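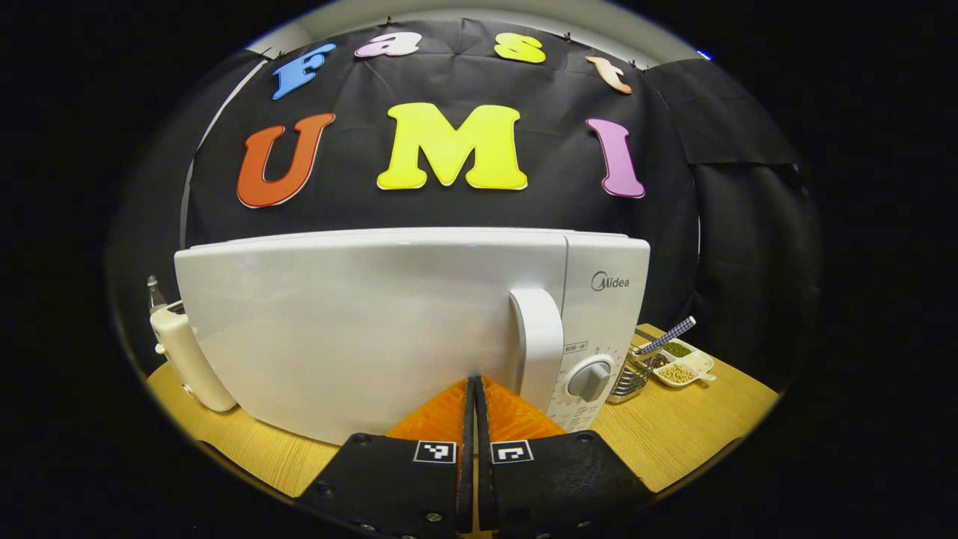 Gripper fingers at the microwave door, with the "Fast UMI" letters on the backdrop.

Mostik 6 is out, and it's a big one for anyone who trains robots from handheld gripper recordings! The open-source toolkit from Darkia now lines up video and gripper motion while a session is still being recorded, so a bad take shows up right away and can be redone on the spot.

The marker tracker has been rewritten too. It holds on to the small square tags on the fingers even when one slips out of view for a moment – a long-standing complaint from people recording doors and drawers. Darkia ran the new tracker on 3000 kitchen clips, and 102 still needed fixing by hand, down from 1693 with the old version.

There's also a new planner plug-in from Kuzmenko that smooths the path of the wrist on curved pulls. We tried it at Cangate on Thursday and the motion looks lovely – no more little jerk as the door starts to swing. Old recordings open without conversion.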